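Kitchen notebook — December, started 4 pm

Back on the washing-up trials. Last time I wrote "soak longer" and underlined it twice, which was no help at all when I came to read it again, so I'm putting proper amounts in this time.

Soda mix for the afternoon: 500 ml hot water from the kettle, 4 level spoons of washing soda, stirred till it goes clear. I've labelled the tub Kassa because that's what we called the first recipe and the name has stuck. The Hekano one (soda plus a squirt of washing-up liquid) is still on the shelf but it foams like mad and you can't see what you're doing, so I left it alone.

Started with the deep steel container, the one that lives under the bench at Jatinlow and comes back here whenever it gets too horrible. I like doing the deep things first while I've still got some patience! The spring hose is a blessing for it — you can tilt the thing under the water and get at the rim, which is where the grease likes to sit. Must remember to do the corners with the old toothbrush as well, I always forget and then find a brown line when it's dried.

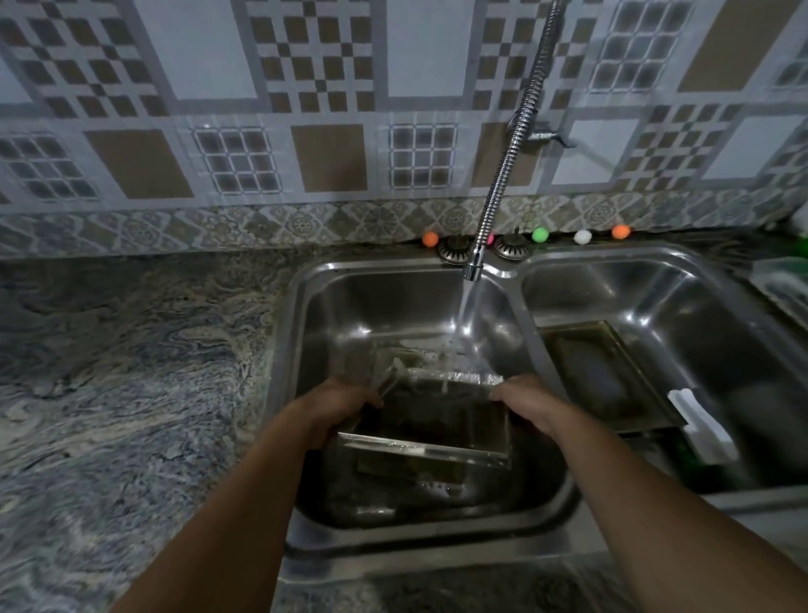
Steel container, rinsing under the spring hose, left basin.

Soaked it 19 minutes before that (meant to be 15, got talking). The mix came off cloudy and a bit yellow, and the inside felt smooth to a fingertip afterwards, no squeak yet though. I'd give it a second go with half the soda if it were going back to food straight away.

Then the flat baking tray, oh dear. Whoever did the last Skondeo bake had a heavy hand with the sugar, and it has set like varnish. I don't want to go at it with steel wool as the last tray got scratched to bits that way and everything has stuck to it since. Plan is to lay the soda on as a paste, wet cloth over the top, leave it through tea and then try the plastic scraper. The crinkle-edged cutters can go in the same water, they only want a swish and a very good dry (rust in the folds, ask me how I know).

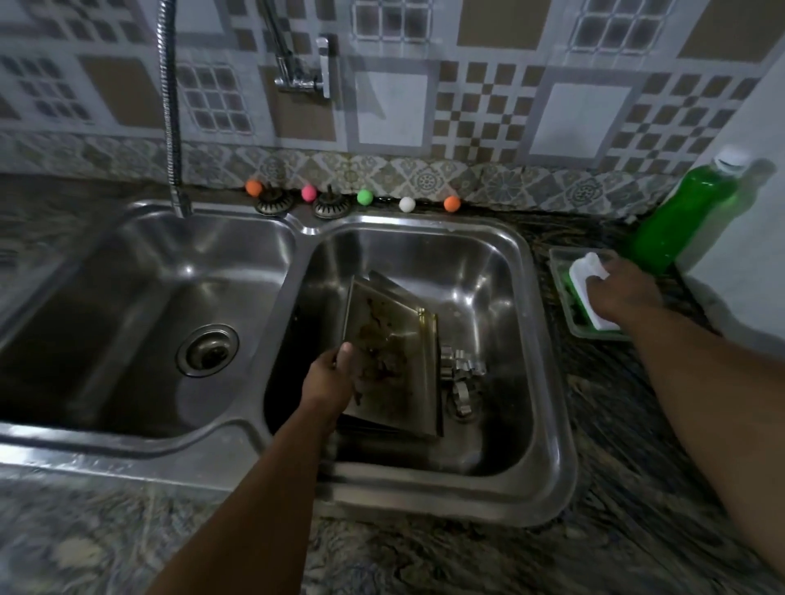

You're still going too gentle on the baked-on stuff, came the note pencilled in under my last entry. Put the paste on thick, 500 g of soda costs next to nothing, and warm the tray first or you'll be there all night.

Fair enough, I'll warm it. Low oven, five minutes, then paste. Not convinced about thick though, it goes crusty and you end up scrubbing off the soda as well as the sugar.

To do: more soda, new scraper blade, dry cutters on the rack and NOT in the drawer. Write up the paste amounts before I forget them.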